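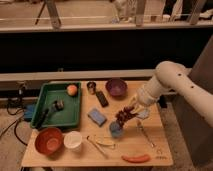

Fruit in the green tray, with the small blue cup nearby.

Drurkedton Orchard Recovery – spring progress report to the Akance Fund

Dear friends at Akance,

It has been a good few months, and I hope you will forgive me if I go on a bit. When I last wrote, the lower slope was still mostly brambles. We have now cleared it as far as the Sandu gate, and by the end of March we had put in 58 young trees, mainly plums and apples from the Endska nursery. Costel Bălan laid out the rows himself with string and a borrowed level, and they are a pleasure to walk along.

We lost 14 of the older trees to canker, which was more than we had planned for. I was sorry to see them go – a couple had been fruiting since before my mother was married 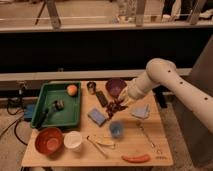 – but Costel took cuttings from the best of them first, and those are potted up in the cold frame and putting out leaves. The water tank came in late and a little over budget. We covered the difference from our tool money, and your grant has been spent as agreed apart from 2082, set aside for deer fencing.
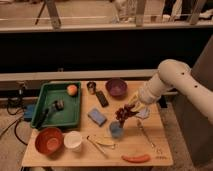
The peaches along the south wall are the part I worry over most. We had frost twice during bloom, and only three of the trees have set any fruit worth speaking of. What people here want back is the old kind, with the yellow skin and the reddish blush you see on the one in the tray, and I would dearly like to plant more of it next season. A sheltered corner by the tool shed would suit it well.

Pruning lessons carry on every Saturday, and you would be very welcome to come by. I will send the fencing quotes as soon as I have them.

With warm thanks,
Tudor Căpraru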